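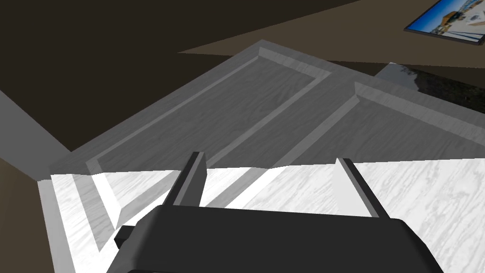

The Conus two-finger gripper, simulation model. Nadby ships it as a drop-in file for the same arms as the physical Conus, and it will be wrong in most of the same ways, which we consider a feature. Walter Villanueva spent January comparing it with the Ayala and kept bringing both back to paneled wood, where the light breaks in a jagged line across the molding and a wrist camera has to decide whether it sees an edge or a shadow. The Conus view keeps both fingers in sight when open, with plenty of gap between them. The Ayala view is mostly Ayala.

Opening is adjustable in 200 steps. You will use five of them.
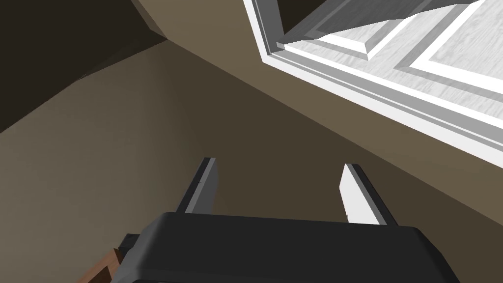
Finger plates swap without re-exporting the arm, so you can ruin a grasp policy and restore it before lunch. Yaneth Ticona's team ran 1,267 approaches on the stock plates and preferred them to the narrow set, mainly for flat handles. For round knobs they preferred the Ayala, and we have left that in because she reads this page.

In the download:
Gripper model with collision shapes
Wrist camera mount, fixed angle
Stock and narrow finger plates
Controller settings for position and force
A 40-page manual, of which Meinir Wogan wrote the good half

Not in the download: soft contact. The fingers are rigid and so are their opinions. If you need something squashy, ask us about Bradomlow, and bring a faster computer.

Licensed per seat. Support requests go to Édgar Flores, who will ask for your log file first.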